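Tralley 居室セル 保守データカード

対象機:双腕ヒューマノイド 1台(手首カメラ2、頭部カメラ1)
記録区分:設置調整、定期点検、部品交換
収録エピソード数:2,966
最終更新:2025年9月9日

1. 概要

本データカードは、Tralley 居室セルで運用している双腕機の設置、点検、修理の手順と、それに対応する収録データの扱いをまとめたものである。タスクはクッションおよび枕の把持と移動に限る。学習用の分割方法や評価指標は別冊に記載しており、ここでは扱わない。

データは保守区間ごとにフォルダを分けている。区間とは、ハンドまたはカメラに手を入れてから次に手を入れるまでの期間を指す。区間をまたいでキャリブレーション値を流用しないこと。区間番号は機体側の整備記録と同じ番号を使う。 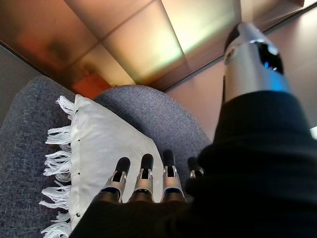 袖カバーの取り付けは、手首カメラの校正より先に行う。順序を逆にすると、校正後に布が視野へ入り、再校正になる。カバーは黒色のつや消し生地で、掌から前腕までを覆う。手首カメラの視野では右下側に布が大きく写り、指は4本の先側だけが布の外に出る。この状態を標準とする。布の縁が指の付け根より前へ出て指節の関節にかかる場合は、固定バンドを緩めて手首側へ引き戻し、締め直す。白い房飾り付きのクッションに指先を近づける姿勢では、黒い指先パッドと対象の明暗差が大きいため、パッドの輪郭抽出の確認に適している。灰色の布地だけを背景にした場合は閾値が安定しないので、確認用には使わない。

2. ハンドの点検

点検は電源を落とし、非常停止を押し込んだ状態で始める。指の関節は金属製の節で構成され、節の間に開口がある。繊維が入り込みやすいため、収録日ごとに次を実施する。

(1) 指を1本ずつ手で伸展し、開口部の糸くずをピンセットで除去する。エアブローは糸くずを奥へ押し込むことがあるので使用しない。
(2) 指先パッドの浮きと欠けを見る。浮きが片側でもあれば交換対象とする。
(3) 通電後、無負荷で全指の開閉を16回行い、各関節の電流値を記録する。
(4) 基準値から9%を超えて増加した関節は、分解清掃のうえ再測定する。再測定でも戻らない場合は腱ユニットを交換する。

パッドの固定には Hollberg の締結キットを使う。旧キットのねじは頭の高さが異なるため混用不可。

3. ケーブルと初期姿勢

両腕のケーブルは手首カフから出し、腕に沿わせて下ろす。余長は肘の曲げ代として残し、カフの直近では束ねない。結束位置がカフに近いと、前腕の回転時にコネクタへ横荷重がかかる。6月に発生した右手の通信断はこれが原因で、コネクタを交換し、結束位置を肘側へ移した。該当区間のデータには「comm_drop」フラグを付けてある。

床に這わせるケーブルは、足部の可動範囲に入れないこと。立ち位置の変更後は、必ず経路を見直す。
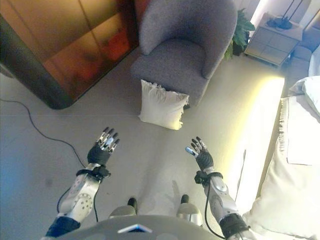 Cosimo Tedesco
保守担当エンジニア/Tralley 居室セル

頭部カメラの基準姿勢は、両腕を前方へ伸ばし、掌を下に向け、指を軽く開いた姿勢とする。頭部カメラの視野に左右のハンド、胴体前面の青と白の三角マーカー、両足先がすべて入っていることを確認してから外部パラメータを取得する。いずれかが欠ける場合は首のピッチ角を調整し、腕の姿勢では合わせない。

床は淡い灰色で、機体前方の継ぎ目が横方向の目視基準になる。ただし継ぎ目は薄く、自動検出の特徴点としては登録していない。ベッド下端に沿った床面には暖色の光が出る。ホワイトバランスの測定領域をここに置くと全体が青側に補正されるため、測定領域は中央寄りの床に固定した。

4. ファイル構成

calib/ 区間ごとの内部・外部パラメータ
joint_current/ 点検時の関節電流(CSV)
episodes/ 映像、関節角、指令値
service_log/ 整備記録(作業者、交換部品、区間番号)

映像と関節角の時刻は機体側クロックに統一済み。service_log のみ手入力で、分単位の精度しかない。

5. 既知の問題

・区間13では左手の袖カバーの固定が不完全で、後半のエピソードに布のずれがある。再校正はしていない。
・カバーで隠れた部分の指関節角はエンコーダ値のみで、画像による検証はできない。
・白い枕と白い寝具が重なる配置では、対象の輪郭ラベルに誤りが残っている。修正版は未作成。

6. 変更時の連絡

部品の型番、結束位置、カメラ角度のいずれかを変えた場合は、新しい区間を切り、service_log に記入する。ハンド関連の確認は Viola Pace、データ側の確認は Dario Testa が行う。両者の確認欄が埋まるまで、その区間は公開用の一覧に載せない。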